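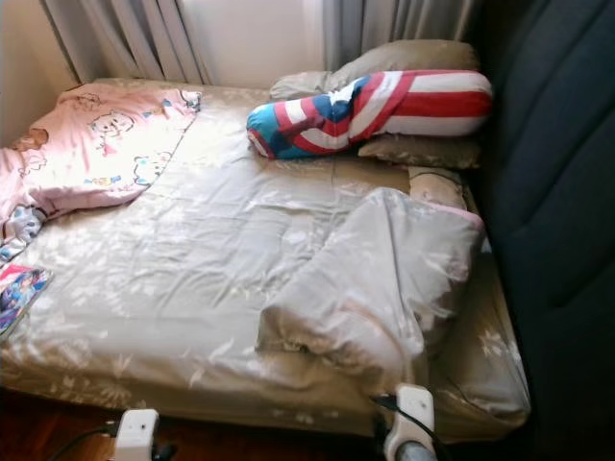 Olumide Ibrahim would fold a child's blanket before touching the sheet, and his note on the first draft of these instructions said so: "If it stays on the bed you end up smoothing round it." The order below follows his note.

# Raltdale bedding notes: child's bed

Covers making up a low bed with a fitted sheet, pillows and one light blanket. Cots and bunk beds are in `cots.md`.

## Contents

| File | Subject |
|---|---|
| `bed.md` | making the bed, step by step |
| `terms.md` | names used for bedding parts |
| `wash.md` | washing and drying |

The set holds 93 short entries, written by Jarrah Lowther and revised in May 2022.

## Terms

- **Fitted sheet**: elasticated sheet that covers the top and sides of the mattress.
- **Border**: the line where the top of the mattress meets its side. Loose fabric tends to gather at this point.
- **Lining**: the reverse of a blanket, where it differs from the face.
- **Loose item**: anything on the bed that is not bedding, such as a picture book or a soft toy.

## Order of work

1. Take off loose items. Books go on a shelf, face up.
2. Lift the blanket clear and fold it in half, lining inwards.
3. Move the pillows off the mattress.
4. Pull the fitted sheet tight from the head end, then from the foot. Work creases out towards the nearest side.
5. Check that all corners are fully under the mattress. On the Jonberg pattern the elastic runs the whole way round; on the Afolabi pattern it is at the corners only.
6. Put the pillows back at the head, open ends away from the door.
7. Lay the folded blanket across the foot.

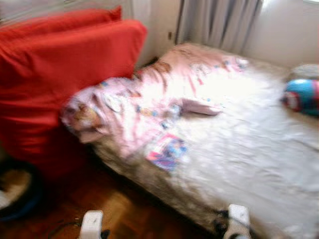 ## Known gaps

- Step 5 has not been checked against mattresses deeper than 13 cm.
- `wash.md` gives no drying times for lined blankets.
- The Brestport entries use "cover" for both sheet and blanket. To be corrected in version 6.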